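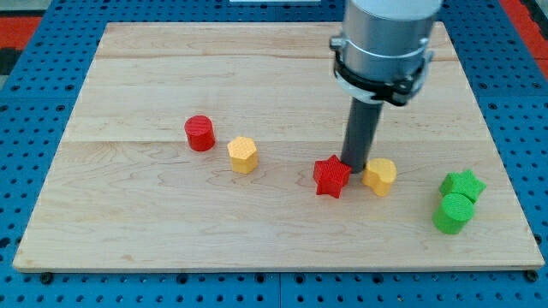

Small blocks on the maple-colored board, star and heart included.

How to oil a play board

Last updated: February

Take the blocks off first. You'd think I could skip that line. Sand with the grain, wipe off the dust, then rub in a thin coat of oil with an old T-shirt. Knots drink more than their share, so go back to them. Wait 50 minutes, buff, and leave it overnight while everyone asks when they can have it back.

Comments

Plellura87: Did mine Friday. Still sticky.

Becerra: Too much oil. Buff again.

Plellura87: My shirt is ruined, but fine.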